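Writing Recipes Other People Can Cook From
Speaker notes, Edov Public Library, Monday, September 10, 2018

Before starting
Check the clicker. Handouts go on the chairs, single-sided so people can write on the back. Water on the left side of the lectern because the laptop is on the right.
Ask how many have written a recipe down for someone else. Ask how many got a phone call afterward.

Slide 1. Title
Introduce the project. Saludo is a neighborhood cookbook. We asked for recipes in January and got about 200. The first printing was 500 copies, done by Trekico. I edited the baking and soup chapters and that is where most of tonight's material comes from.
Say up front that this is a talk on wording. I won't cover photography, copyright or selling a book. Happy to talk about those at the end.

Slide 2. Who the reader is
The person reading your recipe has not stood next to you while you made it. They may be reading on a phone with one hand. They may have read only the ingredient list before going to the store.
Most of the recipes we received were written for the cook who sent them in. They work as reminders. "Make dough as usual" is a good note to yourself.
Pause for the dough card on the screen. Read it aloud, all four words. Move on.

Slide 3. The ingredient list
List things in the order they get used. If butter is used twice, write "butter, divided" and give the total first.
Where the comma goes matters. "1 cup walnuts, chopped" means measure and then chop. "1 cup chopped walnuts" means chop and then measure. Ask the room which one gives you more walnuts. Let them argue for a minute.
Don't list an ingredient and then leave it out of the steps. This was our most common mistake. Salt was the usual one, then lemon.
Package sizes: give ounces. "A can of tomatoes" sent one of our testers home with the wrong can.

Slide 4. Amounts
Weights for flour if you have them. Cups are fine as long as you say how you fill the cup. Spooned and leveled is what we used all through Saludo.
"To taste" is fine for salt at the end of a soup. It is no use in raw meatballs. Give a number there.
For onions and potatoes, say small, medium or large. Better to give a weight as well. A medium onion in my house is a large onion in the test recipes we got from other people.

Slide 5. Steps
One main action to a step. Start with the verb.
Put the oven temperature first, unless the dough rests overnight. Then put it where the cook needs it and say so in the first line.
Pan size goes in the step where the pan comes out. I also like it at the top. We did both in the book and no reader complained about seeing it twice.
Bad version on the handout, side A: "Add the wet to the dry, having first sifted the dry, and mix but not before the eggs are beaten." Have people rewrite it. Give them 3 minutes. Take two or three answers out loud.

Slide 6. Time and signs
Always give both. "Cook 8 to 10 minutes, until the edges are brown." The time tells people when to start looking. The sign tells them when to stop.
Useful signs are ones a beginner can check: color at the edge, a clean knife, a spoon that leaves a track on the bottom of the pan.
Weak signs: "until done," "until it smells right," "until it looks like mine."
Prep time is nearly always too low. Time yourself from a closed refrigerator. Include washing the greens.

Slide 7. Space
This one gets skipped in most writing advice. A recipe uses counter space, and the writer knows how much and the reader doesn't.
If something has to be rolled out to the length of a baking sheet, say so at the top. If three bowls are in use at once, see whether the order can be changed so that one is free before the next is needed.
Tell people where the recipe will be sitting too. The book or the printed page has to go on the counter with everything else. Short lines and a larger type size help when you are reading from a step away.

Slides 8 and 9. Marble counters, the room and then close up
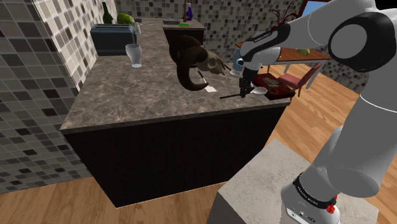
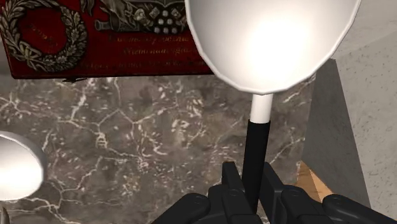 Slide 10. Testing
Give the recipe to someone who has never eaten the dish. Don't stay in the kitchen. Ask them to mark the page with a pencil each time they stop to think.
We had 5 testers for the baking chapter. They got the text with no headnote and no picture. Every mark on the page was a change we had to consider. We didn't make all of them.
What to ask afterward: What did you buy? What did you use instead? What did you do that wasn't written down? The last question gets the best answers.
If the tester changed an ingredient, the test still counts, but write it down. We lost track of this on a plum cake and had to run it again.

Slide 11. Headnotes
Keep them to a short paragraph. Say what the dish is, when you eat it, and anything that must be known early, such as soaking beans.
Family history is welcome. Put it after the practical part so the cook can stop reading.
Show the bean soup headnote, first draft and final. The first draft ran a page and mentioned the soaking in the last line.

Slide 12. Keeping track of versions
We used Cunum to hold the text. A folder on your computer works too. Put the date in the file name and never use the word "final."
Keep the original card or email. Contributors will ask why a line was changed, and you want to be able to look at what they sent.
Change one thing between tests. Two changes and you can't tell which one mattered.

Slide 13. Editing other people's recipes
Only if there is time. Skip to 14 if we started late.
Ask before changing an amount. Fixing spelling and the order of ingredients doesn't need a phone call.
Leave the writer's own words in the headnote wherever you can. The steps should match the rest of the book.
Send a proof. Give a deadline for answers and say what happens if you don't hear back.

Slide 14. Exercise
Handout side B. People write down how to make toast with an egg on it, or another thing they make without thinking. Then swap with a neighbor. The neighbor circles anything they would have to guess.
Walk around. Likely gaps: how hot the pan is, whether there is fat in it, when the bread goes in.
Call time even if they are still talking.

Slide 15. Questions
Have answers ready on metric conversion, air fryers, and whether to name brands. On brands: only when the dish fails without it.
Sign-up sheet for testers is by the door. Collect the pencils.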